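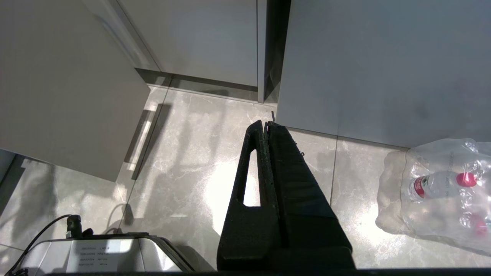 A kitchen of 19 square meters has little floor to spare for a door that opens the wrong way. Ursina Ortner, who plans small kitchens for the firm Okoro, starts every survey at the base cabinets. She opens each door to its stop and marks on the tile where the edge lands. Hinge side is decided from those marks.

Her second check is the kickplate. A recess lets a person stand close to the counter without leaning. On tile it also collects crumbs, and Ortner specifies a panel that clips off for sweeping. Matte white fronts are her default for rental units, where a replacement door has to match years later.

Corners and trim come next. Walls in older buildings are rarely square, and white trim shows the error more than the wall does. Ortner measures at floor height and again at shoulder height and writes both figures on the plan.

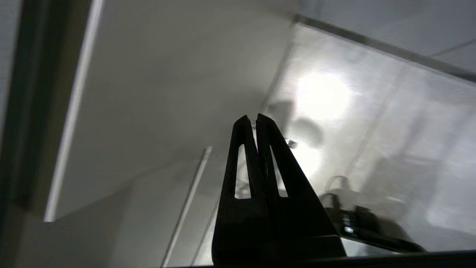 White trim in strong light, near the corner of the room.

The last item on the survey sheet is drying. A dish rack is bought after the cabinets are in and is usually too small for the household. Utensils suffer most. Spoons, knives and thin sticks share one space, lean on each other and hold water where they touch.

Ortner's rule is to separate by material. Steel can stand in a group. Bamboo and wood need air on all sides and should come out of the rack first. In a July trial at the Prorkesari apartments, she gave tenants a second utensil holder for wooden pieces only and allowed 20 centimeters of extra counter for it. The holder stayed in the standard fit-out. 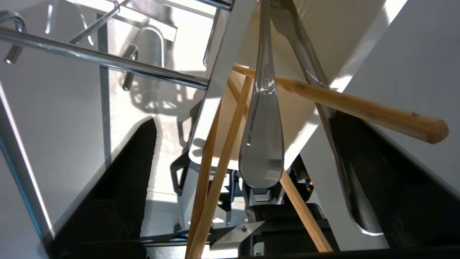 Stainless steel spoon and wooden sticks in the dish rack.

Allow for the rack on the plan before the counter is cut.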